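Getting Football Gear Clean at Home

Most of a football uniform can be washed in a regular machine. The trouble comes from leaving it in the bag overnight, washing it too hot, or putting the pads in with everything else. These are the tips we give families in the Patgate youth league before the season starts in August. 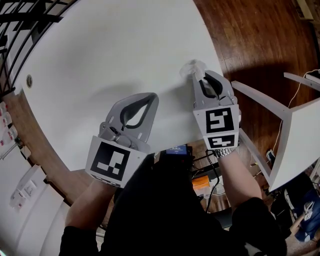 Emptying the bag

Do this the same evening. Turn the bag upside down over the garage floor or the driveway and shake out the turf pellets before anything comes into the house. Rubber pellets will clog a washer drain, and they stick to damp cloth. Check the pant pockets for thigh and knee pads, and take the mouthguard out of the helmet.

Jerseys

Rinse mud off from the back of the fabric with cold water so it is pushed out the way it came in. Turn the jersey inside out to protect the numbers, close any Velcro, and wash on cold with a small amount of detergent. Skip the fabric softener. It coats the mesh and holds in the smell. Hang to dry. A dryer will crack the numbers within a few weeks.

Grass stains on pants

Mix one part white vinegar with two parts cold water and work it in with an old toothbrush. Wait 30 minutes, then wash as usual. If the stain is still there, do it again before drying - heat sets it. Don't use chlorine bleach on white game pants. The stretch panels turn yellow and lose their give.

Blood

Cold water only, as soon as you can get to it. Dab on a little hydrogen peroxide if the fabric is white. Test a seam first on team colors.

Helmets

Wipe the shell with a damp cloth and mild dish soap. The inside gets the same treatment, with any removable liners taken out and washed by hand. Leave the helmet face up in a room with some air moving through it. Keep solvents, paint thinner and sticker remover away from the shell, and don't set it on a heater or in the back window of a car. Old decals come off with warm water and a fingernail, given time.

Shoulder pads

Wipe down after each practice. Every couple of weeks, scrub the padding with soapy water, rinse with a hose on low and stand the pads upright outdoors in the shade. Put them away only when the padding under the arches is fully dry. Houda Chraibi, who runs our equipment room, hangs hers from a wide coat hanger on the fence.

Gloves and cleats

Gloves go in cold water by hand, palms rubbed together, then flat on a towel. For cleats, let the mud dry, knock the soles together and pick out what is left with a popsicle stick. Pull out the insoles and stuff the shoes with newspaper. Change the paper after 8 hours if it feels damp.

Mouthguards

Brush with toothpaste and cool water, then store in a vented case. Hot water will change the fit. Replace it when it has been chewed through or has sharp edges.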